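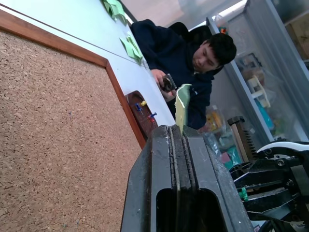
Apr 27, 2026. Textile store, Clunance workshop. Entry by F. Karunaratne. The second trial of the wheat starch paste on the Rimeo linen samples was concluded this morning. Strips were prepared by T. Fakir to the revised width and left under weights of 200 g overnight. It is proposed that finished strips be displayed on a cork board in a wooden frame, using push pins of different colours to mark the batch: blue for the first paste, yellow for the second. Pale green sticky notes may carry the batch details until printed labels are available.

Adhesion on the undyed linen was satisfactory. On the dyed linen, four strips lifted at one end when flexed by hand, and a faint tide line was visible on two of them. J. Talukder considers that the paste was applied too freely. I am inclined to agree, although the dyed cloth also has a closer weave and may require a longer pressing time.

The paste was cooked for 74 minutes and sieved twice. It should be noted that the second sieving removed very little. The remainder is in the cold cupboard, lower shelf, and is to be discarded if any smell is noticed.

Outstanding: repeat the dyed strips with a thinner coat; press at 600 g; obtain further blotting paper from Kilow. S. Meireles has asked that the September results be copied into this book before the next trial is begun.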